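We sold the second car in March. It was a diesel wagon with 863 miles left before its next service, and I had been putting off the decision for most of the winter. The city is bringing in its low-emission zone in stages, and our street falls inside the line. Older diesels will have to pay to come in on workdays. I drive to work two days a week, so the math was not hard.

I went to the public meeting at the library before making up my mind. Aurelia Coman from the transport office gave the presentation. She had a map with the zone shaded in and the bus lanes marked. Most of the questions were about the map, mainly why the line follows the rail tracks on the east side and then jumps a block north for no obvious reason. She said the jump keeps the hospital parking lot outside the zone. That seemed fair to me. The man behind me did not think so and said it several times.

The part I care about is the grant. If you live inside the zone and give up an older diesel, the city will pay 2,000 toward a cleaner car or put the same amount into a transit account. You can't split it. I asked about that and was told it may change next year, which doesn't help anybody who has to choose now. We took the transit account. My wife's car is a small gas model and meets the standard, so we still have something for groceries and for visiting her parents in Dondine.

I filled out the form at the table on a Sunday evening and it took longer than it should have.

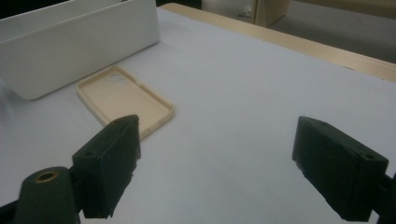
The table, with the white bin on it.

You need the registration, proof of address and the last two inspection reports. The site logged me out once and I had to enter everything again. The confirmation came at 7 the next morning.

My neighbor Costel Avram is in a harder spot. He runs a one-man plumbing business out of a van that misses the standard by one step. There is a separate program for work vehicles, but he would have to order the new van before he gets an answer, and he does not want to sign for a loan on a maybe. The dealer in Tudose quoted him a 34-week wait for an electric one in the size he needs. By then the charge will already apply. He could pass it on to his customers, and he probably will.

I don't have a strong opinion on whether the zone will clean up the air. The traffic at the Keris bridge is bad and I would like less of it. I do think the city should have had the work vehicle program ready first and the cameras second.

As for the bus, I have been taking the 2 for a few weeks. It is fine in the morning. Coming home it bunches up, so you wait a long time and then get a pair of them together, the first one full. I've started letting the full one go and getting on the second. I can usually get a seat as far as Tresura, where I change.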